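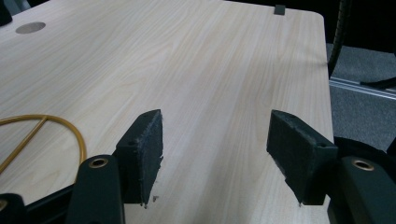 Pale Tables and Soft Bags: a Gallery With Complaints

Regular visitors know I don't trust desk photos. A desk photo is usually a plant, a mug and a lie about where the cables went. So when Ernő Kerekes told me over lunch that the Pivholm table had "solved" the shared workroom at Willis, I asked whether I could go and look at it on a working day, and whether anybody would mind if I didn't say nice things. He said to suit myself.

This page is short on pictures and long on grumbling. If you came for the big gallery of standing desks, that's still up, and it's still the one with the bad lighting.

First, the top. It is light, blond, with a fine grain and rounded corners. I have owned three tops in that color over the years and have opinions about all of them. Pale grain is sold as cheerful. Fine, it is cheerful for a week. After that it is a very good background for crumbs, bits of fluff, pencil dust and anything else dark and small. People say this is a drawback. Ernő says it's a selling point, as you can see what needs wiping. I think that's what you say after you've bought one, but I'll admit that my own dark walnut-look desk at home hides dirt so well that I once put a sleeve down in jam.

Rounded corners I'm less grumpy about. I have a hip-height scar from a square one. Whether a rounded corner is worth what Pivholm charges over the square version is another matter, and I'd want to see the two side by side before paying for it. I asked at the shop and they only had the rounded one on display, which told me something.

The sheen is a smaller point. A top that picks up the overhead light is a top you'll be tilting your laptop on by mid-afternoon. The brochure calls the finish "soft satin." I have yet to meet a hard satin.

Then there's the matter of loose things. The rule at Willis is that whatever is soft gets handled at the table and then goes back on the shelf, and whatever is a cable gets coiled. In theory. I visited twice, once in October and again on Saturday, November 27, 2021, and both times the cables were ahead on points. You can write any rule you like on a wall. A cable will lie where it was last dropped, and it will lie there until somebody needs the exact spot it's lying in.

I'm told there is also a Clunent method for all this, with a poster. Illia Demchenko, who brought the poster in, swears by it. It has 12 steps. I read them standing up with a coffee and would have been happy with 2: coil the cable, put the bag away. Step 7 is "pause and assess the surface." I paused. I assessed it. It had stuff on it.

To be fair to Illia, one of the steps is worth stealing. You pick a soft bag up with support under its middle before you try to do anything else with it. Soft bags sag. Grab one by a corner and everything in it runs to the opposite corner, and then you put it down on its lump and it rolls. I tested this at home with a padded case full of chargers and I'm annoyed to report that Illia has a point. Support it from below, hold the side, set it down flat. It took me longer to read the step than to do it.

Next, the fabric item itself. Black, bulky, small white label on the front. I have no idea why everything soft that goes near an office has to be black. My theory is that the makers know we'll never wash it. Pale table, black bag: at least you can't lose one on the other, and I suppose that counts as a design decision if you squint.

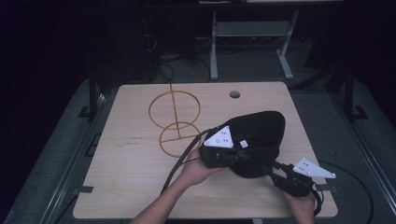
Do you need a padded bag for things that never leave the room?

Usually a plain open box does the job better. It's easier to see into and it keeps its shape on a shelf. A padded bag starts to earn its space when the contents get carried between rooms, or when they scratch each other and need something soft around them.

I put that to Ernő and he said the box would end up full of pens. He's probably right. Every open box I have ever owned is full of pens, and most of the pens don't write.

A few more lines on the furniture, while I have you.

The hole toward the back edge. Small, round, dark. I like a hole in a table more than I like a tray under one, and I don't like either very much. A small hole assumes that your plug is small. Mine aren't. The usual outcome is that the thin cable goes through the hole and looks marvelous, and the fat one goes over the side where it always went. If you're buying, take your fattest plug to the shop and try it. They'll look at you strangely. Let them.

The label. White, rectangular, on the front, more or less where you'd look for it. I'm in favor of labels and against what people write on them. At Willis there's a shelf of containers marked "misc," "misc 2" and "various." If that's the plan, save the sticker. A label should say what's inside or where it goes back to, and I'd choose the second if there's only room for one, as contents change and shelves mostly don't.

The seat question. Several people wrote in after the last gallery asking what chair goes with a table like this. Any chair. I'm not being difficult. The Brynjólfsdóttir stools everyone photographs are handsome and I sat on one for 10 minutes and then I stood for the rest of the visit. For folding, packing and sorting I'd sooner stand anyway. You get both forearms over the work and you can come at a floppy thing from two sides, which sitting down makes awkward.

On cleaning, I have only my own results. Damp cloth along the grain, dry cloth after. I tried one of the special sprays on an offcut and on an untreated patch next to it, and came back 12 days later, and could not tell you which was which without looking at the pencil mark I'd made. The spray smelled of oranges. So do oranges.

A dry brush is better for fluff. Foam and felt both shed tiny bits when they get old and ragged, and wiping those with a wet cloth just pastes them down. Brush first. This isn't on the poster, and I've suggested to Illia that it could replace step 7.

What would I change about the room? Less poster, to start with. A hook on the end of the table for whatever cable is in use that day. A shelf at elbow height, so that a soft bag has somewhere to go that doesn't involve bending down, which is the real reason things stay on tables. And I'd move the bin nearer. It's on the far side of the door at present and so the small scraps wait for someone heading out.

Would I buy the table? I went back and forth on the drive home. It's a decent surface. It stood level, it didn't wobble when I leaned on it, and I leaned on it quite hard. But "solved" was the word used to me, and I don't think a table solves a room. The people who coil their cables at Willis were coiling them before it arrived, and the others have a nicer place to leave theirs.

Ernő has read this and disputes the jam story, on the grounds that he was there and it was chutney.

Comments are open until the spam gets bad again. If you own the square-cornered Pivholm, I'd like to hear from you, especially if you've had it for more than a year and still use the hole at the back for anything. Pictures welcome, the messier the better. Please leave the plant out of it.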